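Is the Clatum challenge too easy for a second-year robotics club?

Posted by Thomas Cocco

I coach a high school club that signed up for the Clatum household challenge in March. The task we drew is called "drinks": cans have to end up in the bottom drawer of a fridge, and the drawer has to be shut at the end. My kids think it's a gift. I have my doubts. The rule book is 9 pages long, and seven of those are about registration and parking. The part on the task itself says the cans "may be presented in any manner," and I don't know what to do with a sentence like that.

We have a two-armed setup with hands on loan from our sponsor, Jikotetti, and 3 weeks of practice left. Has anyone here done this one? Is it worth training both arms, or should we pick one and stick to it? Please no links to promo videos – I've watched them all and they cut right before the drawer closes.

Eero Pelkonen

I mentored the Kiltthorpe team last year on the same task, so take this as one opinion. It is harder than it sounds, and the arm isn't where you lose the points. Our students had 417 logged attempts by the end of the season and I would call very few of them clean. These are from our practice sessions:
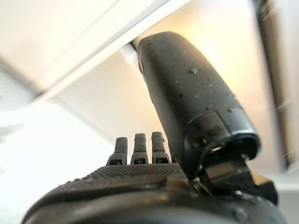
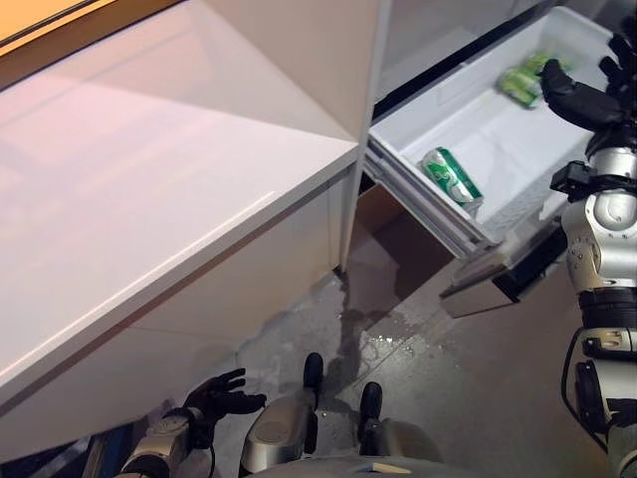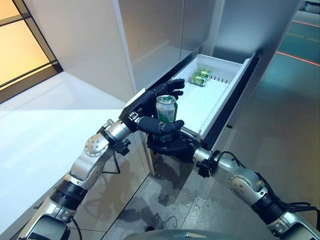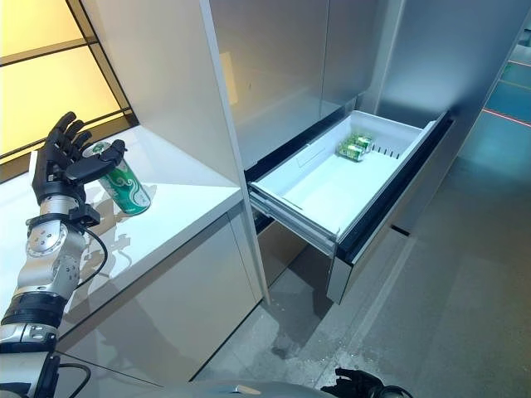
Whether to train both arms depends on how you plan to let go of the can, and that's the question I'd put to your kids before they write another line of code. Everybody practices the grab. Our team could grab from a counter fairly early, and then spent weeks finding out that a hand on its way down into a drawer has very little room for a thumb that thick. With the can on the counter and the thumb over its rim, you have open space on most sides. Over the drawer you have a lip in front and other cans already lying in the back corner. The students' fix was to bring the second hand in under the can, just at the front of the drawer, with one finger across it. I argued against that because two arms means two things to calibrate, and I'm still not fully sold. It did give them a way to support the can while changing grip.

Two more things. Practice with cans in the drawer already, not with a bare one. And check the hands for water before every run. We had droplets on the thumb shell and down on the collar, and I don't trust any grip number measured in that state. Keep a towel on the cart and make one kid responsible for it.

As for "any manner," ask the organizers in writing. We asked in person and got two different replies from two judges.

Skjelbred_fan

just use one arm. we did one arm and got through the first round. two arms looks cool for the sponsors and thats it

Thomas Cocco

Thanks, both. Eero, did the judges count it if the can lay on its side in the drawer? My students assume it has to stand up, and I can't find a word on it anywhere.

Eero Pelkonen

On its side was fine for us. Ours usually lay down and they were all scored the same. I wouldn't bet on that staying the rule, though, so put it in the same email. And @Skjelbred_fan, which round did you go out in? I ask because one arm was our plan too, up to the point where the judge moved the starting can.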